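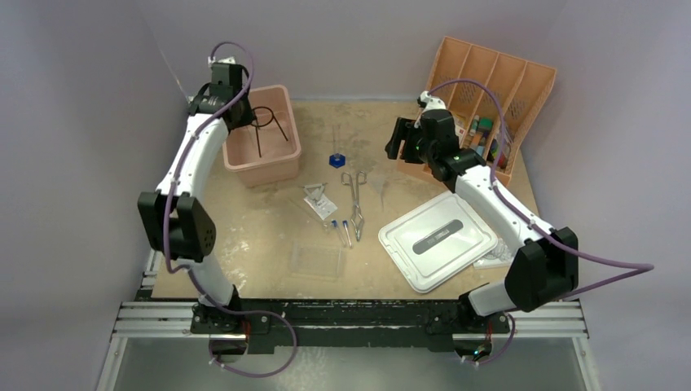 Wire stand in the pink bin, with the orange desk organiser at the back right.

Storniva office goods reuse, progress report to the Barna fund
Period: up to the end of October
Prepared by: Zbigniew Tomaszewski

1. Where we are now

In this period we have received 201 pieces from offices that closed or moved. The aim for the whole project is 300 pieces, so we are a little behind the plan which we sent in spring. The reason is the delivery from Wako, which was promised for the summer and came only in October. All of it is now inside and under roof.

Most of the pieces are small things for the desk: letter trays, pen pots, organisers, book ends, stands for papers and for plants. We have also plastic bins of many sizes. We did not expect so many bins, but schools ask for them more often than for anything else.

2. Sorting

We have changed the way of sorting. Before, every piece received a label at the door, and many labels were lost before the piece reached the shelf. Now the piece is labelled only when its place is decided. Laurier Wong has written the new list of types, and it is much shorter than the old one.

Two types still give us trouble. The first is wire stands. They are light and they catch on each other when they are stored together, so we put them in shallow bins. A bin with rounded corners, such as the salmon-pink one, is good for this purpose and easy to wipe. The second is organisers with upright dividers. They take much space on the shelf and cannot be put one into another. For the moment they stand in a row with the open side to the front, and the person who looks for one can see the compartments at once.

The pale boards of our work surfaces have many scuffs and white marks. They are still good to use and I do not ask for money to replace them.

3. Giving out

The first lists were sent to schools and small associations in September. The answers are good, but slow. Osum has asked for desk organisers for its reading room and will collect them with its own van. We still wait for a date from them.

4. Money

From the budget for shelves and transport we have spent 1439 euros. The largest part was the transport from Wako. The receipts are in the annex, in the order of payment. One receipt is a copy, the original is with the driver's firm and I have asked for it again.

5. Next period

We will finish the labels for the Wako delivery, agree the collection with Osum and send the second list to schools. I would also like to ask you if bins may be counted as separate pieces when they are given out together with their contents. In the present figure they are counted separately.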